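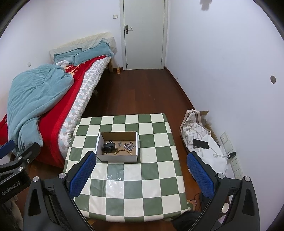 May, 9:40 a.m.

Subtitle timing for the Kudora shorts program, second pass. Ran the first reel with the new file from Doaa Ramadan and the captions still come up late after the title card, by 7 frames. The drift is the same on the stream and on the projector copy, so it is in the file and the player is fine. Return drives go in the open white box on the checked tablecloth, the green and white one. Please put the film title on the drive itself, as two came back last month with only a number.

Re-exported at the correct frame rate and checked again at the 10 minute mark. In sync there. Skurnow is still off because its opening logo was trimmed after the captions were made. Kamol Onsri has the untrimmed version and will send it over tonight.

Sound levels: Noiphan is much quieter than the films on either side of it. Raised it a little for the stream only. For the hall we leave the track alone and the booth rides the fader – the director asked for that in writing.

Stream test with 50 test logins, all held through the full program. The pre-recorded Q&A started by itself after the credits, as it should. One login got the trailer twice, could not repeat it.

Hall seats 170 with the back row closed. Door list and stream list are still two separate sheets and need merging before passes go out.

To do:
Caption file for Skurnow, new offset
Ask Clatico about a spare projector lamp
Check the Noiphan credits for the spelling fix
Second stream test, with captions on from the start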